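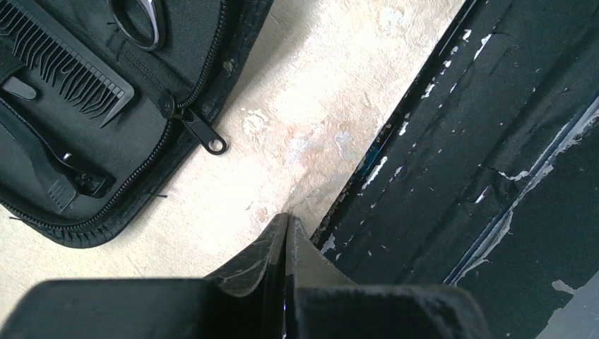 Skulletti Home Barber Kit: a long-term review

I ought to say first that I never meant to become the person who cuts everybody's hair. My mother did it for us when we were small, on a kitchen stool with a tea towel round our necks, and I swore I would grow up and go to a proper salon like other people. And I did, for years! Then we moved out to Gendenmont, where the only hairdresser opens when she feels like it and the next nearest is a bus ride away in Mandstead, and by the second winter my husband looked like a hedge and both boys were heading the same way. So I bought a kit.

The one I went for was the Skulletti, mostly on the say-so of my sister-in-law, and partly (I'll admit it) because it came in a zip-up case and I am a fool for anything in a zip-up case. It cost me £80. You can get a kit for a good deal less than that and you can certainly spend more, and I dithered over it for most of August before I pressed the button.

I've now had it long enough to have opinions, and I have plenty, so do put the kettle on.

The scissors

You get two pairs, one plain and one for thinning. The plain pair is lovely. I had been using the kitchen scissors on fringes up to then, and the difference was like going from a bread knife to a proper carving knife. They close with a soft little snip and they don't fold the hair over and chew it, which was always my trouble before. I have small hands and the finger holes suit me very well. My husband, who has hands like spades, tried them once on the dog and said they pinched.

The thinning pair took me longer to get on with. My first go was on my elder boy, who has the thickest hair of any child I've ever met, and I got carried away and left him with a sort of tuft at the crown that stood up for a fortnight. That was my fault and no reflection on the scissors. Go gently, a snip or two and then comb it through and look, and keep well away from the parting.

They do need a drop of oil now and then. The booklet says so in very small print at the back, after the bit about the warranty, where I didn't find it until they had started to feel stiff. I use the same oil as for my sewing machine and they've been fine.

The clippers

These are the Aryee clippers, which Skulletti puts in the box under the other name, and I'd call them decent. There are 7 guards, and I use the same two every time and have lost one of the others down the back of the bath. They're quiet enough that my younger boy, who used to howl at the sound of the ones at the barber's, will now sit for them with a biscuit. That alone was worth the money to me.

Where they fall down is the battery. On a full charge I can do both boys and make a start on their father, and then the thing begins to slow and tug, and there is nothing so hard to explain to a man as why he has to walk about with half a haircut until after tea. You can run them off the lead while they charge, but the lead is too short for our bathroom, so we end up in the hall with him sitting sideways on the bottom stair. If they'd put another foot or two of cable on it I would have very little to grumble about.

Charging is slow as well. I put them on in the morning if I mean to do hair in the evening.

The combs, the cape and the rest

The combs are plain, good combs. I like a wide one for wet hair, as a fine one drags and the boys complain. The cape is thin and has a popper at the neck which fits the children nicely and doesn't meet round a grown man at all. I fasten it with a clothes peg. There was also a neck brush in mine, very soft, and I've since pinched it for dusting the piano keys and had to buy another.

The case

I've carried mine to my mother's, to my neighbour Benedicta Ackah's (she lets me do her twins, brave woman, and pays me in ginger cake) and on one camping holiday, and the zip is still running smoothly. What I would like is an easier way of getting hair out of the corners. I take it to the back door and give it a good shake, and then go round with the nozzle of the hoover, and there's always a bit more the next time I open it.

Spare parts and getting in touch

I needed a new blade after a while and rang the number in the booklet, and a very patient young man found me the part, which was number 602 if it's of any use to anyone, and it came in the post before the week was out. I was charged postage but not very much. The website is a muddle and I'd telephone if I were you.

Would I buy it again?

Yes, I think I would, though I'd look to see whether they've changed the battery first. If you only have one short-haired person in the house it's probably more kit than you need, and a cheap pair of clippers would see you right. For a family, and especially if you live somewhere like we do, it soon pays its way. I used to hand over getting on for £100 every time the whole lot of us went into Mandstead, what with the bus and the lunch and somebody always needing shoes while we were there.

I've marked it four out of five. My husband says three, on account of the stair.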